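Grit, Meltwater, and the First Six Feet of Floor

October 13, 2024

Bernadette Ní Bhriain inspects wood floors. Her reports go mostly to building owners and insurers, and a large share of them concern the same strip of flooring: the six feet inside the front door of an apartment. She has worked on residential floors for 11 years, first as an installer in Katbridge and then as an inspector with Keane, a firm that handles moisture and wear claims across the county. We spoke at the Keane office, where a shelf of sawn floor samples runs the length of one wall, each labeled in pencil with an address and a depth.

The conversation began with the Esham building, a converted mill with 39 apartments on four floors. The owner had the same prefinished oak laid throughout and called her in after two winters, when tenants on the ground floor began to report gray patches near their doors.

"The first assumption was a bad batch," she said. "That is always the first assumption, and it is easy to test. You pull a board from the hallway and a board from under a bed and you compare the film. At Esham the boards under the beds were fine. Same cartons, same installer, same week."

Film is the trade word for the hardened finish on top of the wood. On a factory-finished board it is thin and very hard, and it resists water well as long as it is whole. Ní Bhriain's view is that most damage blamed on water starts with abrasion. Sand carried in on a sole is harder than the finish. Each step drags it a short distance and leaves a scratch too fine to see when standing. After enough scratches the film is open, and water that would have sat on the surface enters the wood.

"People call me about the water. The water is the second event," she said. "If you took the same hallway and kept it dry, you would get a dull path. If you kept the grit out and let the snow in, you would get very little for a long time. Put the two together and you get gray oak by the second spring."

The gray itself is a reaction between tannins in the oak and small amounts of iron, which arrives in street dirt, in tap water, and in the wear from boot hardware. It can sometimes be bleached out with oxalic acid once the finish has been sanded off. On a board with a thin wear layer, sanding may use up most of what is there, so she prefers to measure before recommending it.

Over the heating season at Esham, Keane took 582 readings with a pin meter, at fixed points in hallways and in the rooms behind them. I asked what the readings showed. She said the averages were dull and the spread was useful. Rooms away from the door moved slowly with the indoor humidity. Points close to the door rose after snow and then fell again, sometimes within a day, and the highest readings were always at board ends and along the seams.

"A board takes in water through the end grain much faster than through the face. So if you want to know what a floor has been through, look at the ends. Edges that are a little raised, a dark line at the joint, that is your record. The middle of the board can look perfect."

Her general advice on humidity was unremarkable. Keep the indoor air steady and avoid letting it swing widely between seasons. She declined to give a single figure for every house and said that the number printed by the flooring manufacturer is the one that matters in a claim. At Esham the heating had pulled some apartments down far enough to open visible gaps between boards by midwinter. Grit then settled in the gaps and meltwater followed it down.

We turned to mats. Ní Bhriain divides them into scrapers and absorbers. A scraper has a coarse, open face and belongs outside the door, or in the common hallway if there is no covered exterior step. An absorber is denser and belongs inside. The usual mistake is to buy one mat that claims to do both jobs and make it too short.

"You want both feet to land on it at least once, and preferably twice," she said. "A small mat gets stepped over. The wear pattern tells you. There will be a clean rectangle where the mat was and a dull patch just beyond it, exactly one stride in."

She was firmer about backing. Some rubber backings discolor a finish permanently, and a solid backing of any kind holds water against the floor. She advises a breathable backing over wood and asks tenants to lift the mat after wet weather. Few do so. On several floors at Esham the boards under the mat were in worse condition than the boards beside it.
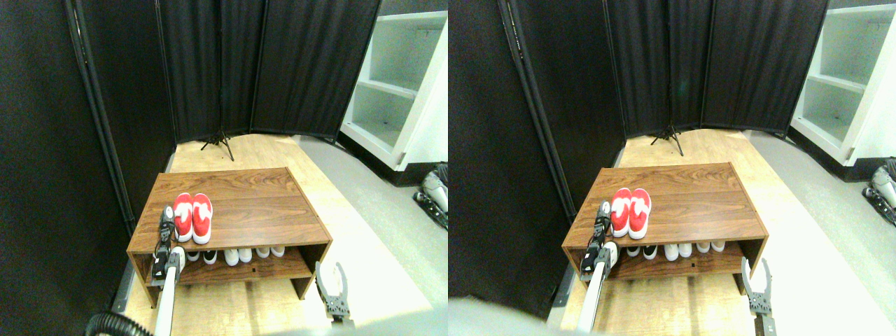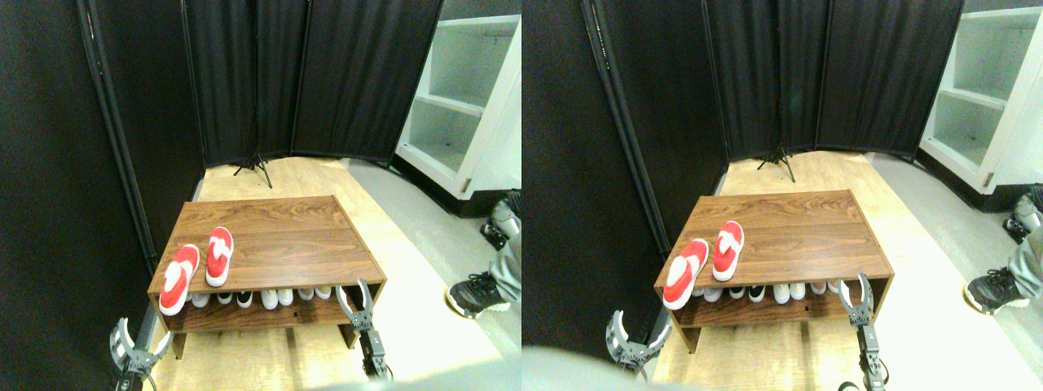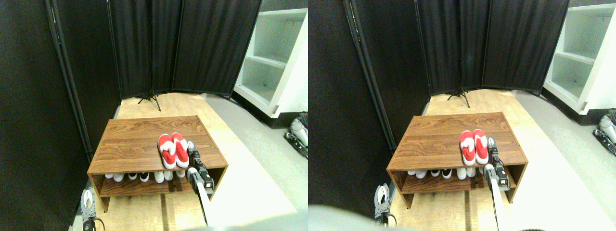
Storage near the door affects the floor more than most owners expect, in her experience, and she now notes it on every inspection form. Wet footwear left directly on boards drains from the sole for hours, and the water collects along the nearest seam. A closed cabinet removes the water from view and also removes the airflow, so the shoes stay damp and the base of the cabinet swells. What she looks for is something low and open at the front. A bench with a flat top and a single open shelf beneath it is adequate for most apartments, and a pair of red shoes left on top of one is at least a pair that is off the floor. She would still put a tray under anything that came in from snow. The detail she checks is how the piece meets the floor. Side panels that rest flat on the boards can trap a line of water under their bottom edge, and panels made from particleboard will draw it up. Felt pads help with scratching but hold moisture and pick up sand, and she replaces hers every November.

"I have seen a perfect outline of a side panel in an oak floor, black, a quarter inch wide," she said. "The owner had mopped around it for years. Every time, a little water went under and stayed."

Mopping came up often. In her reports it appears under "maintenance moisture," a category she introduced at Keane to separate it from leaks and weather. A mop that leaves visible water is too wet for a wood floor of any kind. She recommends vacuuming with a soft head first and then using a flat microfiber pad, damp, worked along the length of the boards. Steam cleaners are excluded by many floor warranties, and she advises tenants to read theirs before buying one.

I asked about recoating. A recoat adds a new layer of finish over the old one after a light abrasion, with no sanding to bare wood. It works only if the existing film is still continuous. Once the floor has grayed, a recoat seals the stain in. For Esham she recommended recoating the upper-floor hallways at once and replacing boards in the worst ground-floor apartments. The product used was Jonirell, a two-part waterborne finish that the owner's contractor already had in stock. She had no strong opinion on it.

"Any decent two-part finish will do if the prep is right. The failures I see are adhesion failures. Somebody used an oil soap or a polish for years, and the new coat has nothing to grip. It peels in sheets. You can test for that in a closet with a patch the size of your hand, and it takes a day."

The test was run at Esham in several apartments. One failed, and the residue was traced to a spray polish. That hallway had to be cleaned with solvent and tested again before the contractor would proceed.

On cost, she would say only that board replacement at Esham came in well above recoating per square foot, and that labor was the larger part of it. The prefinished boards have a beveled edge and lock together, so a damaged board in the middle of a floor has to be cut out and its replacement glued in after the lower lip of the groove is removed. Matching is a further problem. Oak darkens or yellows with light, depending on the finish, and a new board taken from the carton will differ from its neighbors. She asks owners to keep spare boards, and to store them flat and indoors. The Esham owner had kept two cartons in the boiler room, where they had dried out and shrunk. They were brought upstairs and left to acclimate before any were used.

She also asked the owner to change the common entrance. The original layout had a recessed mat well with a drain, which had been filled with concrete during the conversion. Reopening it was priced and approved. Until it is done, the building has a run of scraper matting in the vestibule, cleaned twice a week in winter.

The meter points in the apartments have been left marked with small dots of tape on the baseboard, and Keane will take another set of readings there through the coming heating season. Ní Bhriain expects the ground floor to show the same short peaks after snow. She is more interested in how long the boards under the new mats take to come back down.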